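Measure the wall before you buy any paper. Write down the height and the full width, then add 4 inches to the height for trimming at the top and bottom.

## Check the repeat

A zigzag or herringbone print has to line up from strip to strip, so each strip wastes some paper. The repeat is printed on the roll label. Buy one spare roll from the same batch.

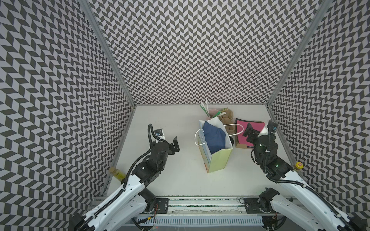

## Hang the first strip

1. Turn off the power and take off the outlet covers.
2. Draw a plumb line 1 inch less than the paper's width from the corner.
3. Paste the wall, not the paper, if the label says so. I used Plakwood paste, which stays workable for 32 minutes.
4. Smooth from the center out with a plastic tool.

Change blades often — a dull one tears damp paper.
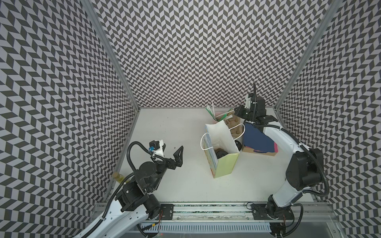
## Corners

Never wrap a full strip around an inside corner. Cut it so half an inch turns onto the next wall, then start again from a new plumb line. The pattern will be slightly off there. Let everything dry overnight before you put the covers back.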